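Students at Sunholm High School have finished building a hand-held gripper and are now using it to record practice runs for the school's robot arm, the robotics club said this month.

The project began in October as an after-school activity and became a credit course in January. Students work in pairs in a former drafting room on the second floor. One guides the gripper by hand while the other keeps the log and resets the table between runs. Each pair gets 30 minutes before the next one takes over.

The club had logged 684 runs by the end of February. Its goal is 1098 before the regional Gravura Challenge in May, where school teams have 60 minutes to get an arm to sort and move small items without anyone touching the controls. Sunholm has entered the contest twice before, both times with an arm driven by joystick. The rules for that category changed last summer, and the club chose to move up to the autonomous class.

The gripper has two dark fingers that face each other, with small screw or mounting holes near the tips. Runs are recorded on a pale tabletop, and the log sheet for each one lists the item used, the starting position and whether the grasp held.

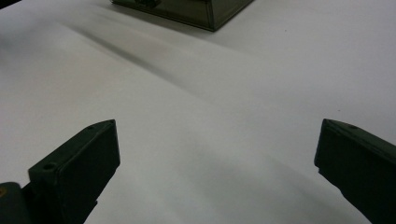

Farkik said the hardest part for new members was slowing down, and that many of the early runs had to be thrown out after the hand moved too fast for the recording to be of any use. Pairs now practice without recording for their first two sessions.

The arm itself was bought used with money from the school's technology fund. It will stay in the classroom after the contest and be used in the introductory engineering course next fall.

Savchuk Tool & Supply, a hardware store in town, gave the club screws, springs and a workbench. The store has also offered to let students show the arm at its spring open house, and the club plans to bring both the arm and the gripper.

Sign-up for next year's course opens in April at the school office. No programming experience is required.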